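**Server world got slow after we added the farm mod, do we roll back or keep going?**

**lleucu_n**
9/8/18

Hi everybody, hope you don't mind a long one. My sister and I run a little survival server for family and a few friends from her work, and we have been on the same map since January. It's called Wovitton, after the first village we found, and by now it has a harbor, two castles (one of them is mine and it is not good), and a railroad that goes almost all the way to the desert.

Two weeks ago we put in Nartey, the farming mod with the extra crops and the irrigation channels. People love it! My aunt, who never did anything except fish, now has a rice terrace. But ever since then the server crawls whenever more than a few of us are on. Blocks come back after you break them, the minecarts stutter, and last night a cow walked through a wall and into my bedroom.

I have a backup from the day before we installed it. Do I roll back and lose two weeks of everybody's building, or is there some way to fix this with the mod in? I'd hate to tell my aunt her rice is gone.

**Amard_Phil**

Oh, please don't roll back yet! I've run Nartey on my own world for a long time and I had just this same trouble at the start. It's the channels. Every water block in an irrigation channel checks its neighbors, and if people have built them in big loops, the checking goes around and around. Break the loops and it calms right down.

Have a walk around and see how long the channels are. On ours the worst one was 622 blocks, in a big circle around a hill, because a friend thought it looked pretty (it did look pretty). We took out one single block to open the circle and the stutter was gone that same evening.

If you go in the mod's config file there is also a setting for how often the channels update. I keep mine at 300 ticks. The crops don't mind a bit.

Philomena

**geerts_ans**

I'm going to disagree with Philomena here, kindly. I've seen people spend weeks chasing channels and configs while the world file gets worse and worse. If blocks are coming back after you break them, then to me the first job is to protect the save. Roll back, put the mod on a copy, and test on the copy. You can always paste the builds across afterwards with a world editor. It's a dull Saturday's work but you will sleep better.

Also, how much memory does the server have, and how far is your view distance set? You didn't say, and it matters more than the mod in nine cases out of ten.

**lleucu_n**

Thank you both! Ans, it's my old desktop in the hall closet, and the view distance is whatever it came with, I've never touched it. I'll look tonight when the kids are down.

Philomena, I'm a bit afraid to go look at the channels. My sister has been "connecting everything up" all week and is very proud of it.

**Amard_Phil**

Ha, that'll be it then. Bless her.

Ans, I do take the point about the save, and I'd make a fresh backup before touching anything at all. I only think that pasting two weeks of building across with an editor is a lot to ask of somebody who hasn't used one. I tried it once and put a lighthouse in upside down, half under the sea floor. It's still there. We call it the well.

**lamisi_trasley**

Hello all, Lamisi here, I look after the Trasley server (mostly creative, some minigames on weekends). I'd go somewhere in the middle. Make the backup like Philomena says, and make a copy to test on like Ans says, but leave the live one running while you do it. Just ask people not to build any more water for a few days.

On the copy, turn the view distance down to eight first and change nothing else. Log in, run around the rice terrace, ride the train. Then do the channels. If you change it all in one go you'll never know which one helped, and you'll be back here in a month asking again (we'd be glad to see you, of course).

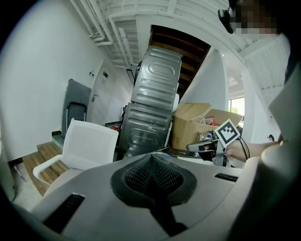 *Hand-held gripper with its square marker, and part of another one up close*

One more thing I forgot, and it bit us badly: check your animals. We had a player with 175 chickens in a pen three blocks wide, every one of them bumping into the others all day and all night. No mod needed for that one. He was very sad about it, but we let him keep 95 and built him a proper barn, and the whole east side of the map got smoother.

**geerts_ans**

Lamisi's plan is fine by me. I still wouldn't leave the live one running with blocks popping back, but it's not my server and I know how people get when they can't log in.

For the record, I don't agree about 300 ticks either. On my copy of the mod the outer fields dried out when I set it that high, and I had to bring it down again. It may depend on the version.

**akosua_annan**

Just popping in because I play on Lleucu's server (hi Lleucu, it's me, the one with the pumpkin house). I'm afraid I have chickens. Quite a lot of chickens. I didn't know they did anything!

Also the cow in the bedroom was mine, sorry. She got out when I was redoing the gate.

**lleucu_n**

AKOSUA. How many is quite a lot?

**akosua_annan**

I'd have to go and see. They're in layers.

**lleucu_n**

Okay, so, an update for the kind people who helped. I made the backup and a copy, and put the view distance down on the copy, and that alone made a difference I could feel. The trains run clean with just me on, though I know one person isn't much of a test. Then I followed my sister's channels from the harbor, and they go up past both castles, round the back of the rice and down into the harbor again. A perfect loop. I took one block out behind the stables where it doesn't show.

The update setting I left alone for now, seeing as you two don't agree on it, and I don't want dry rice on my conscience.

I'll get four or five people onto the copy tomorrow evening and see how it holds up. Akosua, you're invited, and please leave the chickens be until I've had a look at the layers.

**Amard_Phil**

Lovely news! Tell your sister it was good work, all the same. And do look at the version number at the top of the config when you get a minute. I'm on the older one, so Ans may well be right about her fields.

**geerts_ans**

Mine is the newer one. Keep that first backup somewhere that isn't the hall closet, please.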